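Ticket 521: grasp planner locks up on left arm, washer unload task
Component: Kirnotus planner / depth filter
Opened by: Velimir Živković
Status: open, workaround in place

Hi all, me again with the laundry thing. Short version: the left arm goes down into the tub, the planner says it has a grasp, and then the lift never gets sent. No error, no timeout, the node just sits there publishing "replanning" until I kill it. The right arm idles next to the washer the whole time like it should, so I don't think it's the two-arm coordinator this time (sorry Leif, I know I blamed you in the last one).

Kirnotus is on the build from July 5, 2020, Prilia is whatever was on main that morning. Same launch file as always.

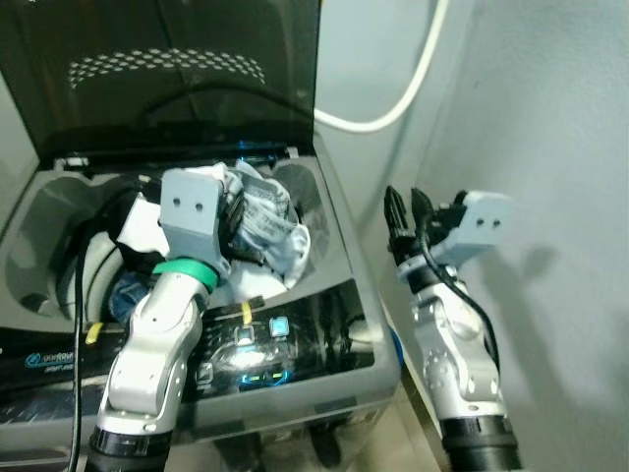
What I see in the log is the lift path getting rejected over and over with "start state in collision, link left_wrist." So the planner believes the wrist is inside something solid. I dumped the voxel map and sure enough there's a fat blob of occupied cells hanging over the tub opening, right where the lid's reflections would end up if you took them as real depth. The lid is smoky tinted glass and it stands straight up when it's open, and the depth estimate does not like it one bit.

Things I tried, in order:

Restarted the node. Same.

Cleared the map before the approach. This got me a clean descent and then the blob came right back while the gripper was down in the clothes.

Turned the planner's time budget up to 3000 ms. It now takes longer to fail, yay.

Swapped in the older Prilia filter with the window at 8 frames. Better! The lift went through on the first try and then it got stuck on the next garment. I got excited too early and wrote "fixed" in the channel, please ignore that.

Comment from Sieglinde Ruppert:
Are you masking the lid at all? Deák has a no-trust region you can set per appliance, and anything inside it gets dropped before it reaches the map. Also please check whether the wrist stream is feeding the map too. I'd look there before touching the planner.

Velimir again:
Ohh, the wrist stream. Yes, it's on. I had completely forgotten I enabled it for the fabric segmentation, and it's been going into the same map as the head view this whole time. 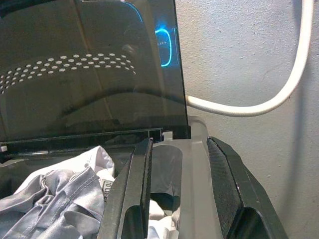 So I split them. Wrist goes to segmentation only, head goes to the map, and I drew a Deák region over the lid with a bit of padding on the hinge side. Ran it again and the blob is down to a few stray cells near the hinge, which the planner can get around. Most lifts go out right away now. I still get one stuck replan every so often and I can't make it happen on purpose, which drives me nuts.

Still to do: Urs, could you look at why "start state in collision" never turns into a real failure? It should give up and back off instead of looping forever. I'll attach the Jokham trace once it finishes uploading. Leaving this open until then.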